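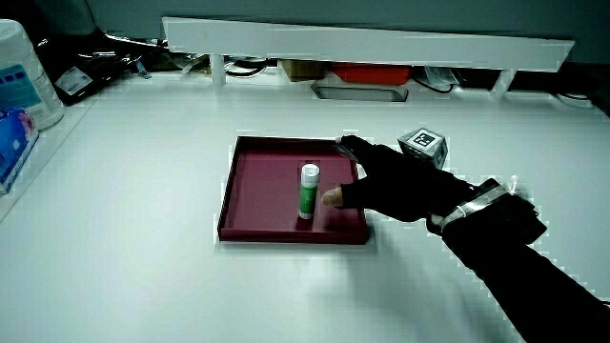

Posted by Cristóbal Ojeda (cris_ojeda), 4:12 pm, in Perception > Pose Estimation

Search this forum Search titles only Go
Print this thread
E-mail this thread

Orientation flips on wrist cube, one face visible

I am getting orientation flips on the wrist marker cube and would like opinions before I change the pipeline again.

Setup: one fixed camera over the table, marker cube on the wrist, pose from Prindow, logged through Findo. The wrist pose becomes the tool frame for the planner after a fixed transform. The task is pick from tray, object upright. Currently it's a glue stick.

The reach comes in diagonally and the hand is palm down, so for most of the approach Prindow only gets one face of the cube. Position is steady. Orientation jumps between two solutions, and the jumps get more frequent as the hand slows down near the object. In the last session I had 2,932 frames with a valid detection and 475 of them were on the wrong branch. Wrong branch means the palm normal comes out tilted the other way about the line of sight, and the planner then gets a grasp frame that goes through the table.

What I have tried:

- Low-pass on the quaternion. Averages the two branches and gives an orientation that was never true at any point.
- Rejecting on reprojection error. The two solutions are too close for a threshold to separate them.
- Re-running intrinsics in Stougaard. Slightly better residuals, same flips.

Is there a setting in Prindow I have missed, or do I write my own branch selection?

----

marrow_bit wrote:

That is the normal planar ambiguity. A small square target seen nearly face on has two poses that project to almost the same four corners. Better intrinsics won't help much. The noise on the corners is bigger than the difference you are asking the solver to find.

Prindow returns both candidates if you turn on the full output. The default wrapper throws the second one away. Keep both and pick the one closest in rotation to the last accepted pose. Ten lines of code.

----

cris_ojeda wrote:

I can see both candidates now, thanks. The flag is not in the docs, it's in the header.

Nearest to last accepted is what I was about to write. My worry is the start of each take. If the first frame is wrong, everything after it is wrong and looks very smooth.

----

fdlamini wrote:

Your worry is correct, and I would not do the nearest-to-last thing at all in a recorded pipeline. We did it at our place and ended up with entire takes on the wrong branch. They passed every smoothness check we had. A take that flickers at least gets caught.

If the data is offline you have the future as well as the past. Treat it as a two-state path problem. Each frame has candidates A and B, the cost of each is its reprojection error, the transition cost is the rotation between consecutive picks. Solve over the whole take. The start is then constrained by the frames where the ratio between the two errors is large, wherever in the take those happen to be.

Fatima Dlamini

----

marrow_bit wrote:

Overkill. The planner presumably has to run live at some point, and then there is no future to look at. Gate the first frame on error ratio, wait until you get a clear one, then track. Same result, causal.

----

fdlamini wrote:

It isn't the same result if the clear frame comes after the grasp. In his view the cube stays at nearly the same attitude to the camera for the whole reach. He may not get a clear frame until the hand leaves.

Also he said logged. I would like to hear from him which one it is.

----

cris_ojeda wrote:

Both, eventually. At Ketstead the recorded takes come first and the live follower is planned for August. Recorded is what is broken today.

I ran the ratio over the session. Clear frames are mostly in the first part of the entry, while the forearm is still rotating, and again on the way out. Through the slow part near the tray there are almost none. So marrow_bit's gate would work on most takes and Fatima's path solve would work on all the ones I've checked by hand.

----

tinsnips wrote:

Why is everyone fixing this in software? Use two faces. If the solver sees two faces of a cube the points are no longer in one plane and the ambiguity is gone. Rotate the cube on its mount by forty-five degrees so an edge points at the camera. Done, no filter.

Looking at your picture, one side is presented to the lens and the others aren't doing any work.

----

cris_ojeda wrote:

I can rotate the mount. Two problems. The first is that each face then sits at a steeper angle and covers fewer pixels, and the cube is already small at this camera height. The second is that the existing takes stay as they are.

----

tinsnips wrote:

Fewer pixels per face but more baseline in depth. Try it on a static hand and compare. I would expect rotation spread to drop even with worse corners. Lower the camera if the decode starts to fail.

For the old takes, do whatever Fatima said.

----

marrow_bit wrote:

Agree on two faces, with a warning. You need the face-to-face transforms measured, and the CAD numbers won't do. Printed markers get stuck on a bit crooked. If you feed nominal geometry to a joint solve, you swap a flip for a bias that changes depending on which faces are seen. Harder to spot.

Stougaard has a rigid body mode for this. Wave the cube slowly, get plenty of frames with adjacent pairs in view, let it solve for the body.

----

cris_ojeda wrote:

Static test done. Hand resting on the table, 300 frames in each mount position.

Original mount: position spread small, orientation in two clusters, as before.
Rotated mount, nominal geometry: one cluster, but offset from where it should be.
Rotated mount, geometry from the Stougaard rigid body mode: one cluster, offset gone as far as I can measure. No failed decodes on either face at the current camera height.

So the mount stays rotated. The thumb tip point, computed through the fixed transform, moved by 3 mm between nominal and solved geometry. That would have gone straight into the grasp frame.

----

gantry_ok wrote:

Reading the last post. You compute the thumb tip through a fixed transform from a cube on the wrist? The wrist joint is between the cube and the thumb. Is the cube in front of it or behind?

----

cris_ojeda wrote:

It sits on top of the wrist area, behind the back of the hand. The transform is calibrated with the hand flat.

----

gantry_ok wrote:

Then your 3 mm is the small part of the error. When the operator flexes the wrist, or just brings the thumb in, a fixed transform can't know about it. It's a glove with bare fingertips, so there is no marker on the thumb either. Everything past the cube is assumed.

I would not call that point "thumb tip" in the log. Call it the nominal tool point and keep it apart from contact. If you want contact, get it from the image. A hand keypoint model run on a crop around the projected tool point will find a bare thumb next to a green label easily enough.

----

fdlamini wrote:

I disagree in part. If the robot has a two-jaw tool with no wrist flex of its own, the frame the planner wants is an approach frame, and the wrist is a fair source for it. Keypoints from one camera have poor depth. Mixing them in can make the approach worse while making the overlay look better.

Agree on the naming.

----

gantry_ok wrote:

Use keypoints for timing only, then. Frame where thumb and object first overlap, no depth needed. Take the orientation from the cube.

----

cris_ojeda wrote:

I can live with that. Renamed the channel in Findo to tool_nominal and added contact_frame as a separate event. Old takes will have contact_frame empty until the keypoint pass is run.

Path solve on the old takes: rotation term weighted against reprojection, no branch flips left in the takes I reviewed, with one exception. That one has no clear frame anywhere in it, so the solver picked a side and stayed there. I now write the best error ratio per take into the metadata and drop any take under a threshold.

----

fdlamini wrote:

Good. Check one more thing while you have it open. Your tray rim has block artifacts along it in the picture. If the marker edges get the same treatment, your corner refinement is fitting to the codec. Do you run detection before or after compression?

----

cris_ojeda wrote:

After. Findo writes the compressed stream and Prindow reads it back.

----

fdlamini wrote:

Move it before, or store the detected corners alongside the video. Corners are a tiny amount of data. I would rerun the static test after that, because your error ratios will change and so will the threshold.

----

marrow_bit wrote:

Seconded. Also check the silver band. If it throws a highlight onto the lower edge of the cube at some angles, you'll get a corner that drifts with the lights and no warning in the residual.

----

cris_ojeda wrote:

Haven't looked at the band. I'll cover it with matte tape for half the takes and compare corner spread per face. Corner logging ahead of the encoder is in a branch, it needs a change to the Findo message format, and I have to keep the old reader working.

Leaving this open until I have the second static test.

Print this thread
E-mail this thread
Search this forum Go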